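Robotic handling of cords and plugs

Robotic handling of cords and plugs is a branch of service robotics and light industrial automation concerned with picking up, routing, inserting, removing and storing electrical cords and the devices attached to them. Typical tasks include plugging an appliance into a wall outlet, pressing the switch on a power strip, coiling an extension cord, and clearing a workbench. The field is often used as a measure of how far general-purpose machines have come in household and shop-floor chores. As of 24 June 2024, single steps of such chores can be carried out by several research and commercial systems under fixed conditions, while the complete chore in an unfamiliar room remains largely unsolved.

Background

Industrial robots have inserted connectors on assembly lines for decades. In that setting the connector arrives in a known position, the socket is held in a fixture, and the cord is either absent or held in a guide. Homes and small workshops offer none of these conditions. Outlets face different directions, cords are tangled or pinned under furniture, and the object to be gripped may be the same color as the surface it lies on.

Interest in the household case grew as the cost of arms and cameras fell and as learning from human demonstration became practical. In this approach a person performs the task many times, either by steering a robot remotely or by using a hand-held gripper with a camera mounted on it, and a control policy is trained on the recordings.

Task classes

Work in the field is commonly divided by the type of object involved.

Rigid items. These include power strips, adapters and chargers. The body keeps its shape, so a grasp can be planned from its outline. A power strip is long compared with the opening of most two-finger grippers and is normally gripped across its width. A grasp near one end causes the far end to drop or swing when the strip is lifted.

Flexible items. Cords and cables change shape whenever they are touched. Their position has to be tracked during motion, and the machine must judge which of several crossing cords lies on top.

Contact tasks. Inserting a plug, pulling it out and pressing a switch all depend on force as well as position. A plug that is off by a small angle will jam, and a strip that is not held down will slide away from the plug.
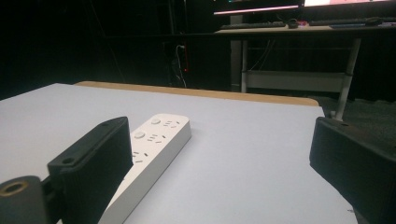
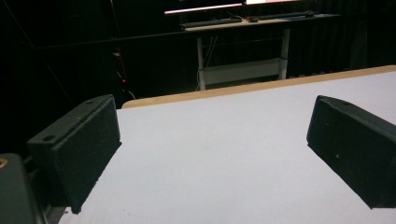
Gripper fingers over a white tabletop; a power strip lies on the table in the first view.

Perception

Outlet slots are small and dark, and their arrangement differs between countries and between models. Some strips combine two-pin and three-pin openings on the same face. A vision system must locate the correct group of slots and estimate its angle before an insertion can begin. Glossy or white plastic on a pale table gives weak edges, and most systems perform better when the lighting comes from one side and produces a shadow.

Wrist-mounted cameras are widely used because they keep the fingers and the target in the same view. Their main drawback is occlusion. As the gripper closes in, the fingers hide part of the object, often the part that matters most. Some systems add a second, fixed camera. Others move the wrist to a side position, take a reading, and return.

Grippers

Two-finger parallel grippers are the most common choice. They are inexpensive, easy to model and strong enough for most household plugs. Textured or rubber-faced fingers reduce slipping on smooth plastic. Narrow fingertips are preferred for pulling plugs from crowded strips, where the space between neighboring plugs may be too small for a block-shaped finger.

Multi-finger hands can turn a plug within the grasp, which a parallel gripper cannot do without setting it down or pressing it against a surface. They are more expensive and need more maintenance.

Evaluation

No single test is accepted across the field. The Clerken protocol, used by a number of smaller laboratories, consists of 26 tabletop tasks, 14 of which involve a cord. Each task is scored as complete, partial or failed, and a time limit applies. Human correction of any kind counts as a failure.

The Drurkska bench is designed for shop-floor conditions. It uses a cluttered work surface with 19 objects and requires the machine to clear it, store the cords and leave one power strip connected. In the Brøndum trials, which used the same bench, an arm fitted with a parallel gripper moved the rigid items to storage without difficulty but completed the full sequence in only one of 15 runs. Most failures occurred during coiling. The remainder were caused by a cord that caught on another object while being dragged.

Commercial status

Products on sale are limited to narrow functions. The Stovora unit, a fixed arm intended for equipment rental shops, coils and ties extension cords that a worker hangs on a hook beside it. It does not search for cords or remove them from outlets. Mobile home robots that can fetch small rigid objects are offered in limited numbers, and their makers generally exclude live electrical connections from the list of supported tasks.

Safety

Handling energized equipment raises concerns that do not apply to chores such as folding or sorting. A partly inserted plug can expose live contacts, and a metal fingertip may bridge them. Common measures include nonconductive fingers, force limits on insertion, and a rule that the strip must be switched off before a plug is moved. A switch position read by camera alone is not considered sufficient proof that the power is off.

See also

Cable routing
Deformable object manipulation
Learning from demonstration
Service robot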